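Progress report to the program office
Project Uvau: household sorting examples gathered by hand
Reporting period: October through December
Prepared by the collection team, Lalville

Thank you once again for your patience with us over the autumn. When we wrote to you at the end of the last period we were still waiting on the second set of grippers and wondering whether we would have anything at all to show you by the end of the year, so it is a real pleasure to sit down and write a report with some proper numbers in it. We will start with those and then ramble a bit about what lies behind them.

We have now recorded 2,250 usable examples of people picking up and putting down small household things with the hand-held gripper. They come from 81 sessions, held in homes in Lalville and, from November on, in Brinbridge as well. A further 380 recordings were set aside during checking. Most of those were lost to plain tracking trouble, where the position record drifts away from what the camera shows, and we would sooner leave them out than try to patch them up. They are still on the drive in case Sial finds a way to rescue them.

You may remember that our original plan called for a single practice room with one table in it. We wrote to you in October about moving to people's own homes, and you were kind enough to agree. It has slowed us down (there is a good deal of driving, and every session begins with a chat and a cup of something), but the recordings are so much richer for it! We have kitchen counters, desks, sofas, beds and one very handsome sideboard. The light changes from house to house, and so do the things in the background, and that variety is exactly what the first model was missing when we tried it out over the summer.

The task we have put the most time into this period is snack sorting. It sounds like a small thing, and we did get some teasing for it at the Brinbridge site, but packaged snacks have taught us a great deal. A shiny foil packet, a clear bag of cookies and a chocolate bar in its wrapper each ask for a different grip, and our collectors now slow down without being told when they come to anything that could crumble. The goal is always the same, to get the packages together in a shallow tray, while the order and the starting layout are left to whoever is holding the gripper.

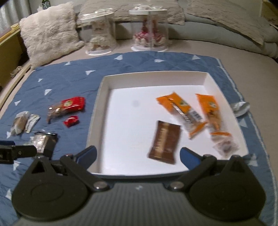 Why do we need so many examples of the same simple task?
The learning system has to cope with layouts it has never met before, and the only way we know to prepare it is to show it the task from many starting points, in many rooms and with many different hands doing the work. A few hundred recordings gave us a model that did nicely in one room and fell apart in the next.

On the equipment side, the news is mostly good. The finger pads are holding up better than we feared. We had some bother in November with the jaws closing unevenly on one unit, which came down to a joint screw working its way out, and the weekly check now includes going over all of them with a screwdriver. Battery life remains a nuisance in the longer sessions, and we have taken to swapping packs at the halfway mark whether they need it or not.

Sial, as you know, handles the checking and the training runs. The checking used to take them most of a week for each batch, and that was holding everyone up, so we sat down together and agreed on a shorter list of things to look for. Batches now come back to us in 3 days. The quicker turnaround has been a great help to our collectors, who can hear what went wrong while they still remember the session.

There are a couple of things we are less happy with. Our examples lean heavily toward right-handed collectors, and we have very few recordings made in the evening under lamps. We also have too little material in which a grasp fails and the person tries again. Collectors naturally like to give us their tidiest work, and we are still looking for a friendly way to say that a fumble followed by a good recovery is welcome too.

For the coming period we plan to carry on in both towns, add evening sessions, and start on a second task, putting away cutlery, once the snack recordings have been through their next training run. We are within budget apart from travel, where the home visits have cost more than we allowed for. A revised travel line is in the attached sheet, and we would be grateful for your answer on it before the January bookings open.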